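Table task participants - Evness meeting room, Loltstead

Trumeo is looking for adults to take part in paid table-top sessions in October. You sit or stand at a table in an ordinary office meeting room and move, sort and put away everyday things, following a short list. No experience is needed.

Sessions run for 3 hours with two breaks. Pay is $42 per hour, including breaks, and is deposited to your bank account within a week of your session. You can book up to two sessions. We have 57 places and fill them in the order that complete forms come in.

What you will do

Most of the work is picking up small items, placing them where the list says and clearing the table before the next round. You will also coil and sort cables. The person running the session shows you how each round goes before it starts, and you get one practice round that doesn't count toward your time. Speed is not scored. Work at the pace you would use at home. 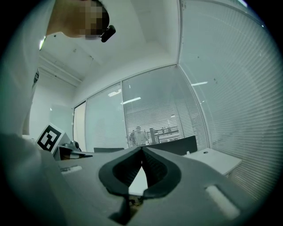 The meeting room, with glass partitions and horizontal blinds behind the table.

The room is on the second floor of the Evness building and can be reached by elevator. Chairs are adjustable. Water and coffee are in the kitchen across the hall, and food stays out of the meeting room. There is bike parking at the rear entrance - bring your own lock.

Who can apply

You must be 18 or older, able to use both hands comfortably, and able to read a short list in English. Glasses are fine. If you have had a wrist or shoulder injury in the past year, please note it on the form and we will call you before booking.

Sessions are recorded on video. You will get the consent form with your booking and can ask questions before signing. If you decide to stop partway through, you are paid for the full hour you are in.

How to apply

Fill in the participant form at the Ekanayake front desk or on the Trumeo website. List the mornings or afternoons that suit you. Morning sessions start at 9:00 a.m. and afternoon sessions at 1:30 p.m. We reply to every form by email, including when the places are full.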